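Changes to the Sulell Apprenticeship Scheme

Applications for the next intake of the Sulell engineering apprenticeship open in November. The scheme offers 16 places across the Nimedside and Danko sites and is open to school leavers and to adults changing career. Previous experience in a workshop or drawing office is not required, although applicants should hold a pass in mathematics.

The first term has been revised following comments from last year's group. Apprentices will now spend five weeks on technical drawing, measurement and the basic forms of gearing before they are assigned to a department.

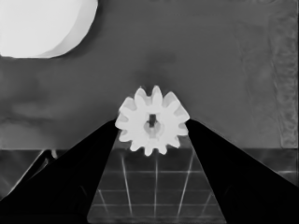
Teaching during this period will take place at Nimedside, with one day each week set aside for private study. Those who live more than 20 miles from the site may claim the cost of travel, and a small number of rooms at Ondel House will be available at a reduced rent. Requests for a room should be made on the application form, as late requests were difficult to meet last year.

Natália Čierny, Head of Training, has asked departments to name a supervisor for each apprentice before the term begins. "The first months are when people decide whether they will stay," she said. "They need to know whom to ask, and that person needs to have time set aside for them." Supervisors will attend a half-day briefing – dates will be sent to heads of department – and their normal duties will be reduced accordingly.

Pay for first-year apprentices will rise in line with the general settlement. Annual leave remains at 21 days, in addition to public holidays.

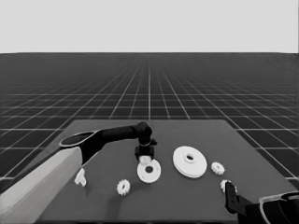 How to apply

Forms may be collected from the reception desk at either site or requested from the Training Office by post. Completed forms should be returned with the names of two referees. Interviews will be held at Danko, and all applicants will receive a written reply.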